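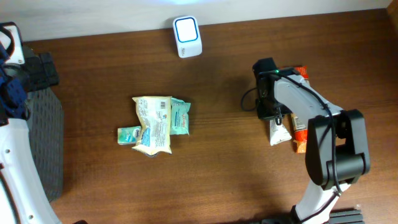 About us

Tiladside Snack Boxes. Small firm, one long room in Stemarbridge, plenty of crisps. We pack snack boxes for offices, village halls, coach trips, anyone who gets hungry at four o'clock. Started with 3 customers and a borrowed van. Now 131 on the regular round, and our own van (blue, dented).

What goes in

Snack bags mostly, a small box of something, a pouch or two. Wipes if you want them, and most schools do. Every box gets laid out on the table first so we can see what's what, then packed heaviest at the bottom. Crisps last. Always last. Crumpled bag is fine, split bag isn't, those go back.

Tell us about allergies when you order please, not on the day. We read the labels but we need to know what we're looking for.

Where things come from

Biscuits from Snorradóttir, oat bars from Tarer, the rest from the cash and carry. We change the mix every April, so if you have a favorite say so before then. No promises.

Ordering

Smallest order is 28 boxes. Biggest we've done was 4,000, for a walking weekend, and we'd want more notice next time. Boxes go out flat-lidded and stack ok in a car boot. Send back the empty ones if theyre clean, we use them again.

Collections from the side door, ring the bell twice. Phones are off while we pack so email is quicker.

Page updated Mar 3, 2021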